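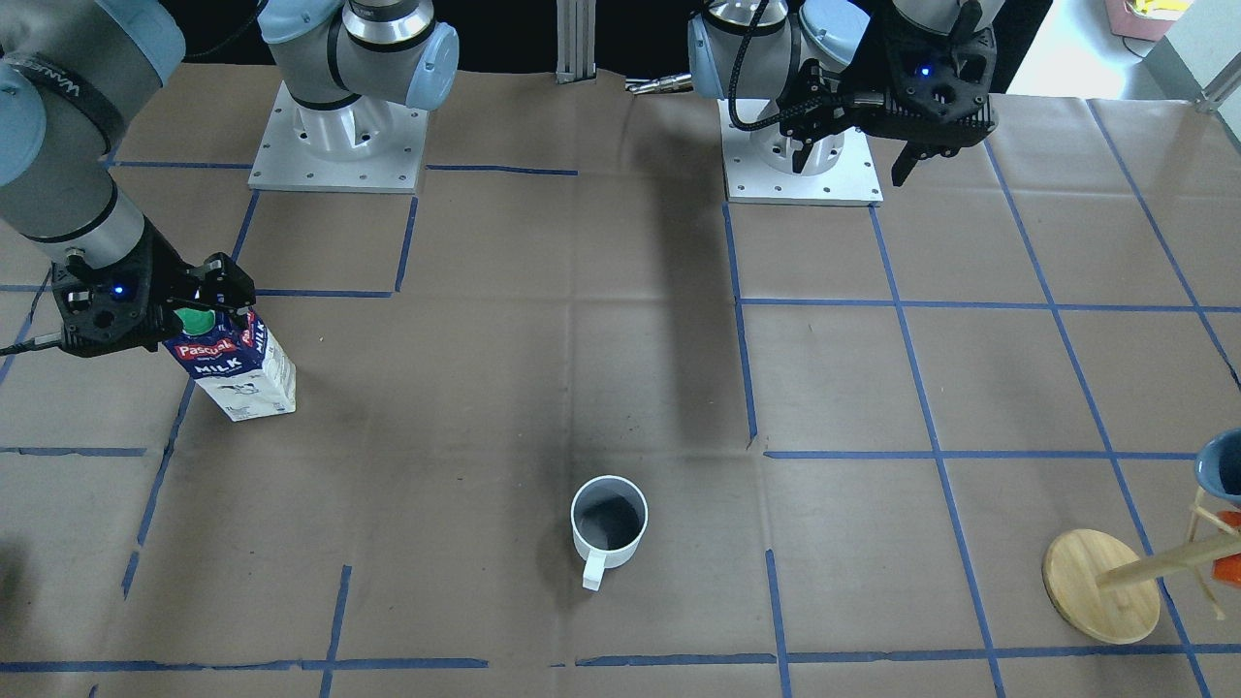

Statow, 29th November

How to make plain yoghurt from carton milk

Any whole milk will set, whether fresh or long-life. Long-life milk has already been held at a high temperature, so step 1 may be skipped and the milk simply warmed to 43 C.

You will need a litre of milk, a thermometer, a lidded jar and 100 g of live plain yoghurt as a starter. Check that the starter is in date and has no added sugar.

1. Heat fresh milk to 85 C in a heavy pan and hold it there for ten minutes. Stir the base often.
2. Cool to 43 C. Standing the pan in cold water shortens this to some 4 minutes.
3. Mix the starter with a ladleful of the warm milk until smooth, then stir it into the rest.
4. Pour into the jar, close the lid and wrap in two towels. Leave for eight hours without moving it.
5. Chill overnight before opening.

Thin yoghurt usually means the milk was too cool when the starter went in, or the starter was old. Above 50 C the culture begins to die.

For a thicker result, strain through muslin in the fridge for three hours. A 145 g pot of strained yoghurt needs about twice its weight in milk. Keep the whey for bread.

Set aside 100 g of each batch for the next one and use it within a week. Replace the starter after five or six batches.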